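### 4.2 The breakfast task

Demand for a machine that makes breakfast has never been in doubt. Supply is another matter. Our benchmark, Nellel, asks a two-armed robot to deal with toast, bowls and a lidded saucepan on an ordinary white table (Figure 3). We ran 2,185 trials between March and December, which is more toast than either author had budgeted for.
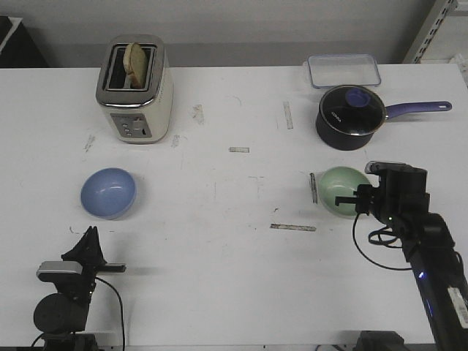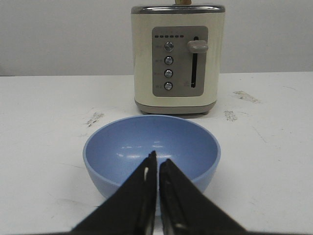
**Figure 3.** The Nellel workspace from a fixed viewpoint (first panel) and from the wrist (second panel). The toaster and the light blue bowl appear in both.

Shu-fen Wu, commenting on an earlier draft, objected that a kitchen with one toaster in it is not a kitchen, and that "a policy that has met one bowl knows one bowl." She asked for a harder split. We grumbled and built one. In the Uvelbridge split, the crockery is swapped for items absent from training and every object starts somewhere new.

The results did little for our mood. The Flalard policy, trained on 2,000 demonstrations, finished 726 of the benchmark trials without help. Most of its failures came at the toast. Bread bends, sheds and varies in thickness, and a grip firm enough to lift a slice will often leave two dents in it — we scored dented toast as a success, a decision on which reviewers may hold views. Bowls went better, provided the first grasp on the rim held. When it slipped, the policy tended to repeat the same grasp with undiminished confidence until the time limit.

Wu's split comprised 275 of the trials and produced fewer completions still. Her reply to the numbers was that she would keep making her own breakfast. We turn next to the lid, which the Fu controller handles somewhat better.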